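How Hallirero School Rebuilt Its Timetable Around Music Lessons

Posted 9/21/26

Genji Nomura has run the timetable at Hallirero School for the past four years. The school has 700 students on one site, and 137 of them take an individual instrument lesson during the school day. Until April those lessons were booked by hand on a paper grid outside the music office. They are now placed by a rotation that Nomura wrote himself and runs once per term.

The old grid had one fixed rule, that a student kept the same lesson time all year. "It was easy to print and easy to remember," Nomura said. "It also meant a cello student could miss the same math period every week from the first week to the last. We had a record of this for years and did nothing with it."

The new rotation moves each lesson forward by one period per week. A student who has a lesson in period one this week has it in period two next week, and so on through the six periods of the day. No subject loses more than one period to a lesson in any two-week block. 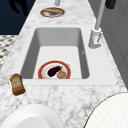
Moya said the first month was confusing and that three of her beginners went to the wrong room twice. She would have preferred a two-week notice period before the change, and she still prints her own copy of the list.

Nomura accepts the point about notice. The lists went out four days before the first rotated week, and the room column was missing from the version sent to families. "The room data was in a separate table," he said. "I joined the two tables for staff and forgot to do it for the parent copy. That was corrected on the second day."

Rooms turned out to be a harder limit than student time. The music block has five practice rooms, and one of them shares a wall with the exam room. Percussion can't be placed there at any time, and brass can't be placed there during exam weeks. Nomura enters both as fixed blocks before anything else is assigned. Piano goes in next, as only two rooms have one. Strings and woodwind fill what is left.

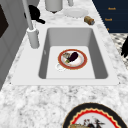 Ensembles and the lunch period

Group rehearsals are handled outside the rotation. Stasance, the senior string group, and Amusance, the junior choir, both rehearse at lunch and keep a fixed day. The choir has 44 members, which is more than the rehearsal room is rated for once the music stands are out, so it meets in the hall.

"The hall is the one space I don't control," Nomura said. "Sports has it first, then drama, then assemblies. I ask for a slot and take the one I get." This year the slot overlaps with the second lunch sitting. Choir members have a pass that lets them eat in the first sitting, and the pass list is updated when the membership changes.

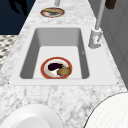
Stasance has fewer players and fewer problems with space, but its members are also the students most likely to have two lessons a week. Nomura gives the second lesson a separate row in the table, offset by three periods from the first. The offset keeps both lessons from landing on the same subject in the same week. It fails when a week is shortened by a holiday, and in those weeks he checks the rows by eye and moves any that collide. The check takes up to 42 minutes.

Attendance is entered by the instrument teachers on the same sheet. A student who is absent from school isn't given a make-up lesson, but a lesson dropped for a field trip or an exam goes into a queue and is offered the next open period. The queue is worked in date order - seniors had asked for priority before their recitals, and the request was turned down.

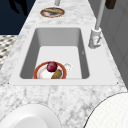
Classroom teachers see a different view. Each one gets a weekly page showing which students will leave, in which period, and at what time they are due back. Nomura sets the return time at five minutes after the lesson ends, to cover the walk from the music block. Science teachers asked for lab periods to be protected in full. He agreed to this for the two upper grades only, where a missed lab can't be repeated.

He plans no change to the rotation itself before next April. The work on his list is smaller: a room column that can't be left out of the parent copy, a flag for shortened weeks, and a way for teachers to swap two lessons without sending him an email. "Swaps are most of my inbox," he said. "If both students are free and the room is the same, they don't need me for it."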